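I finished The Salt Ledger at one in the morning and then lay there cross with it, which I suppose is a compliment. It's Iraklis Andreadis's second novel, and the first of his I've read (the library only had this one, and I was number 2 in the queue!). Beril, a retired bookkeeper, inherits her brother's debts and a shop full of unsold crockery, and sets about paying everyone back in the wrong order. 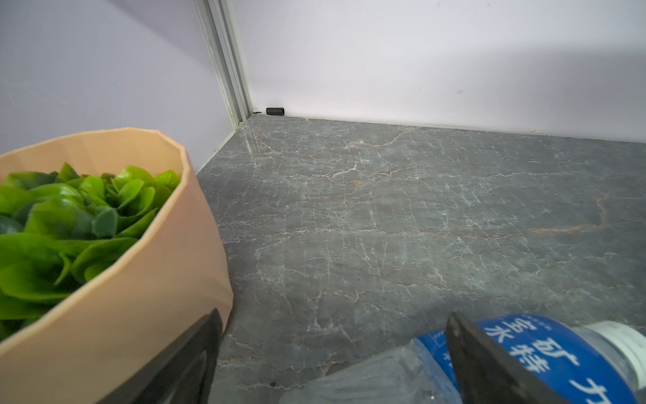

Green company.

The first half is a joy. Beril is rude, funny and terrible at being helped, and her rows with the landlord had me snorting into my tea – I read bits out to anyone in range.

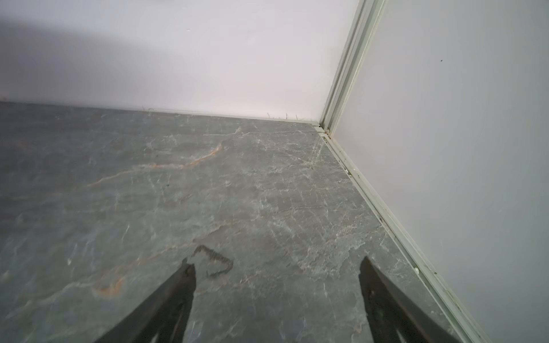
The middle is where it wobbles. Andreadis starts a new thread every chapter, a cousin, a lawsuit, a lost letter, and they wander off like the fine white veins in grey marble, crossing each other and going nowhere much. One of them, the cousin's, is the bold orange streak you want to follow, and it thins out as well. By page 177 I'd forgotten who owed what to whom.

Then the ending comes along and it's lovely, quiet and a bit sour. I'd have cut the lawsuit and kept everything else.
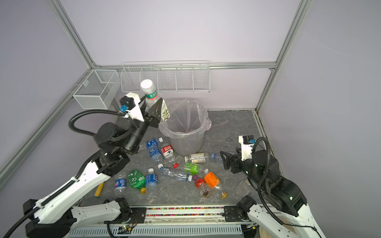
Somkiat Kaewsai commented that the lawsuit was the best part, and that I should go back and read the judge's speech again before I try the first novel. I've put a reservation on that one now, so we'll see in September.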